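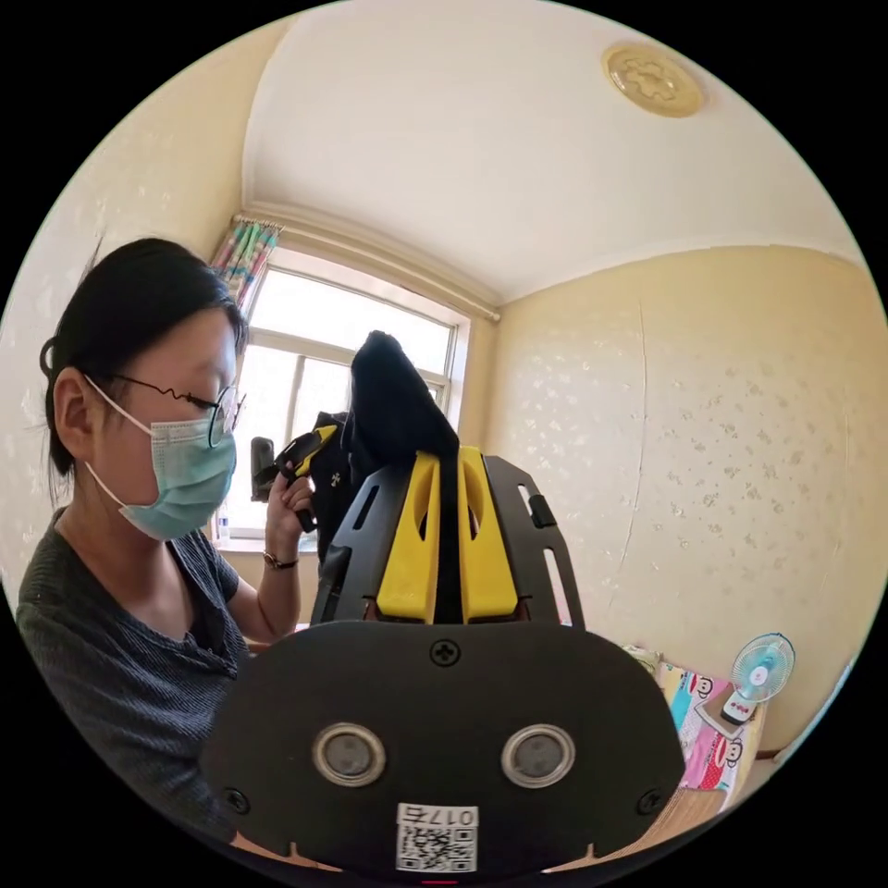

4.2 How far can wear diaries be trusted?

Most estimates of how often people wash their clothes rest on diaries, and we see little reason to take diaries at face value. The Prernitz survey asked 595 adults to record every garment worn over 30 days and to note whether it was washed, aired or put away. Only 320 returned a complete diary. The published analysis treats those respondents as typical of the full sample, although a person who fills in a form every evening for a month may well be tidier than one who gives up in the first week.

There is also the matter of what counts as a wear. Shirts cause few problems. Trousers are harder, as they are often worn for an hour, laid out on a bed or mat (Figure 3, dark trousers on a striped mat) and worn again the next day. The Prernitz form had no box for this middle state – neither clean nor in the wash – and coders at Ulletow were left to assign such entries as they saw fit. Their agreement was never reported. 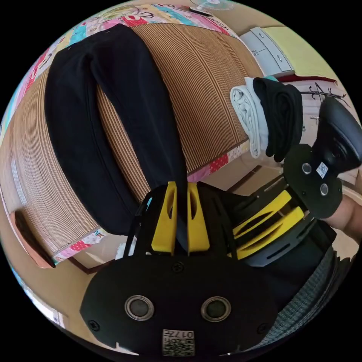 Arben Mujić, commenting on an earlier draft, argued that the missing category matters less than we claim, provided that people misreport in the same way from one month to the next. Trends would then survive even if the totals were wrong. We accept the logic but doubt the premise. The July diaries were collected on paper and the later ones by phone, and the switch alone could have changed what people bothered to write down.

The Mabaso replication does not settle the question. It recruited 300 people through a laundry detergent mailing list, a group with an unusual interest in washing, and used the same form without changes.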